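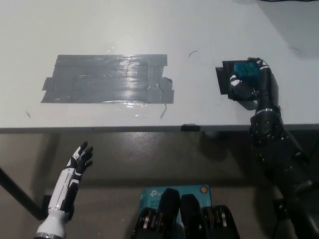
Für das Bodenmessnetz Stanum sucht das Wetterbüro Dovel Haushalte, Schulen und Betriebe im Raum Bravilden, die über den Winter einen Niederschlagsmesser betreuen. Die Messwerte werden mit Niederschlagsschätzungen aus Satellitendaten verglichen, die bei Schneefall und in engen Tälern oft danebenliegen. Das Gerät steht auf einer Grundplatte, die auf Rasen, Kies oder einem flachen Dach befestigt wird. Unter die Platte kommt eine Schutzlage, die Sie selbst aus grauem Gewebeband herstellen: mehrere Streifen quer nebeneinander, jeweils leicht überlappend, wie bei dem Rechteck auf der weißen Tischplatte. Ungleich lange Enden und ein paar Falten im Band stören nicht. Das Band liegt dem Paket bei.

Mitmachen > Messnetze > Winter

Start | Wetter | Messnetze | Mitmachen | Kontakt

Was Sie tun
Sie lesen den Messzylinder einmal täglich am Morgen ab, möglichst immer zur gleichen Zeit, und tragen den Wert in ein Formular ein. Das geht am Rechner, am Telefon oder auf Papier. Bei Schnee nehmen Sie den Zylinder herein, lassen den Inhalt schmelzen und lesen danach ab. Zusätzlich notieren Sie, ob Regen, Schnee, Graupel oder Hagel gefallen ist. Auch Tage ohne Niederschlag werden eingetragen, mit einer Null. Ein leeres Feld gilt in der Auswertung als Ausfall.

Wenn Sie verreisen, kann jemand anders ablesen. Bitte vermerken Sie das kurz im Formular. Sammelwerte über mehrere Tage sind möglich, müssen aber als solche gekennzeichnet sein.

Was Sie mitbringen
– einen frei gelegenen Platz, möglichst weit weg von Bäumen und Hauswänden
– Zugang zum Gerät auch bei Schnee
– die Bereitschaft, von Januar an eine ganze Saison dabeizubleiben
Vorkenntnisse in Meteorologie sind nicht nötig. Wer bereits eine eigene Wetterstation betreibt, kann sie weiterlaufen lassen – die Werte gehen allerdings nicht in das Messnetz ein, weil die Geräte nicht vergleichbar sind.

Was wir stellen
Messgerät, Grundplatte, Gewebeband und eine gedruckte Anleitung. Für die Saison zahlen wir eine Pauschale von 100 Euro, auszuzahlen nach Rückgabe des Geräts. Auf Wunsch erhalten Sie die Auswertung für Ihren Standort, einschließlich der zugehörigen Satellitenwerte.

Derzeit melden fast 320 Standorte in das Netz. Für die kommende Saison sind 70 weitere Plätze zu vergeben, vor allem im oberen Khondokar-Tal und an den Nordhängen oberhalb von Bravilden. Im Stadtgebiet selbst nehmen wir nur noch wenige Standorte auf.

Daten
Veröffentlicht werden die Messwerte mit einer Standortnummer und der auf den Ortsteil gerundeten Lage. Name und Anschrift bleiben im Wetterbüro und werden nach dem Ausscheiden gelöscht.

Anmeldung
Bitte schicken Sie uns die Adresse des Standorts, die ungefähre Höhe über dem Meer und eine kurze Beschreibung der Umgebung (Bäume, Gebäude, Hanglage). Das Formular finden Sie unter »Mitmachen«, Kennwort »Stanum Winter«. Anmeldeschluss ist der 25.9.26. Zusagen und Absagen gehen schriftlich heraus, die Geräte werden danach verschickt oder können bei Dovel in Bravilden abgeholt werden.

14 Mal geteilt | 3 Kommentare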